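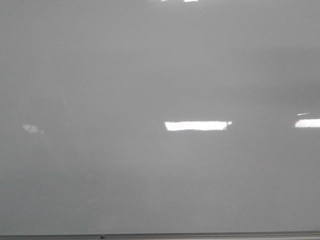

A blank whiteboard with ceiling lights reflected in its surface.

Gralteck Pictures has picked up the screen rights to the Plurkport ferry affair and will turn it into a feature, the company confirmed in February. The working title is Slack Water. It replaces an earlier working title, The Ferry, which the company felt gave too much away.

For anyone who missed the original fuss, Plurkport is a harbor town that spent the better part of a decade arguing over who owned its only ferry. Two families had bills of sale. Both bills were signed by the same man, who had by then moved inland and stopped opening his mail. The boat kept running through the whole business, with one family selling tickets on the north landing and the other on the south, and passengers who bought a round trip learned to keep their receipts.

The script is based on a long magazine article that ran to 30 pages and contained, by its own count, 7 interviews with people who refused to be interviewed. Gralteck bought the rights before the last installment was printed. The company says this shows confidence in the material. It may also explain why the first draft had no ending.

Bansal, the production outfit behind last year's submarine comedy with almost no submarine in it, is co-producing and will handle the shoot. Dornen has taken international sales and plans to show buyers a short reel at the spring market. Since no footage has been filmed, the reel is expected to lean on seagulls.

No cast has been announced. Gralteck says it is "in conversation" with two leads for the rival captains, a phrase that in this business covers everything from a signed contract to a voicemail. A director is attached, the company says, and will be named once the paperwork clears. The previous director was also attached, until a disagreement over whether the ferry should sink. In real life it did not sink, and is still making the crossing every 40 minutes in decent weather. 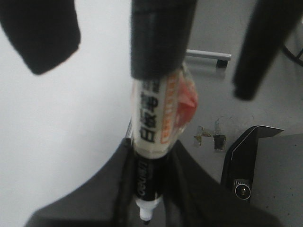 A whiteboard marker, tip down, held among dark robot fingers.

The ferry itself will not appear in the film. Both families were asked for permission and both gave it, on the condition that the other family's name stay off the paperwork. After four months of letters, Bansal decided to build a replica. It will be slightly shorter than the real boat and much easier to insure.

Plurkport won't be playing itself, either. The production looked at the town and found that it had been cleaned up too well since the events of the story, with a coffee place where the south ticket booth used to be. A fishing village farther up the coast will stand in, and is being asked to hold off on repainting anything. Locals in the real Plurkport have been invited to sign up as extras, provided they can get themselves to the other one. So far 200 have put their names down, and a good number have asked to be on the north landing.

Gralteck describes the film as "a drama with laughs," while Dornen's sales sheet calls it "a comedy with heart" and lists it under thrillers. The sheet also promises a storm sequence. The magazine article mentions one storm, in which the ferry stayed tied up and everybody went home early – the writers are said to be working on that.

The final hearing, in which a judge awarded the boat to both families and then asked for a recess, is expected to take up most of the last act. The case file runs to 1012 pages, a good share of it about a missing life ring. The writers have read all of it, according to Gralteck. The life ring is now a subplot.

Cameras are due to roll in September, when the light is good and the hotel rates come down. Bansal has set aside nine weeks, two of them on the water and the rest in a tank. A release date has not been set, though Dornen is already telling buyers that it will be ready in time for awards season, without saying which one.

The ferry's two owners have each been offered a consulting credit. They are currently discussing the order.

Contact the newsroom | Advertise | Terms of use | © All rights reserved | Back to top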